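Fruit, Bowl, Tray, Repeat

Teaching a robot arm to tidy a counter takes a long day of doing it yourself first 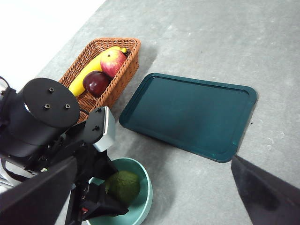 The work at Prellen starts at 8 in the morning and looks, for the most part, like someone putting groceries away very slowly. An operator sits at the end of a bench, holds a pair of hand controls, and steers a robot arm through one small job. Pick up a piece of fruit. Set it down where the instruction says. Back off. Then a second person rearranges everything and they go again.

Each of these short runs is called an episode. The company collected 535 of them last November for a single family of tasks, all to do with fruit and the things people keep it in. An episode is a recording of what the arm's cameras saw, matched moment by moment with how the operator moved. Feed enough of them to a learning system and it begins to work out the movements for itself, including for layouts it was never shown.

That last part is why the rearranging matters so much. If an apple always sits in the same spot, the system learns the spot and pays little attention to the apple. So the basket gets turned at an angle. The tray goes to the other side. An avocado that was in a bowl for one run is in the basket for the next. Operators work from a printed sheet of starting layouts, and when they reach the end of the sheet they get a new one.

Fruit was chosen for practical reasons. It is cheap, everyone knows what to call it, and the shapes are different enough to be interesting. A banana can be gripped across the middle but not easily by the end. Apples roll. An avocado in a round bowl is one of the harder pickups on the list, as the fingers have to get down past the rim without pushing the bowl along the counter.

The operators train for 2 weeks before their episodes are kept. Most of that time goes to unlearning speed. A person reaching for an apple makes a dozen tiny corrections without thinking, and a new operator tends to do the same with the controls, which shows up in the recording as jitter. The people who do well are steady and a little dull to watch. They approach, pause, close the fingers, lift.

Mistakes are not always thrown out. If the fingers slip and the operator recovers cleanly, the episode is kept and tagged. Selport, the small software firm that trains the model, asked for more of these after its first version froze whenever a grasp went wrong. It had only ever seen things go right. Now 15 episodes on every sheet call for a missed first attempt, done on purpose, followed by a second try.

Checking takes nearly as long as recording. At Drurora, which handles review, staff play back each episode and mark where it begins and ends, whether the written instruction matches what was done, and whether the view from the wrist stayed clear at the moment of contact. In one batch, 33 episodes were rejected over wording alone - the sheet said "plate" and the object was a tray.

The customer for all this is Harms, a maker of kitchen equipment for hospitals and care homes. It wants an arm that can load meal trays overnight, and it has been patient so far. The next set of sheets adds cups and cutlery. Cutlery is expected to be slow going, and the operators have already asked for softer finger pads before it starts.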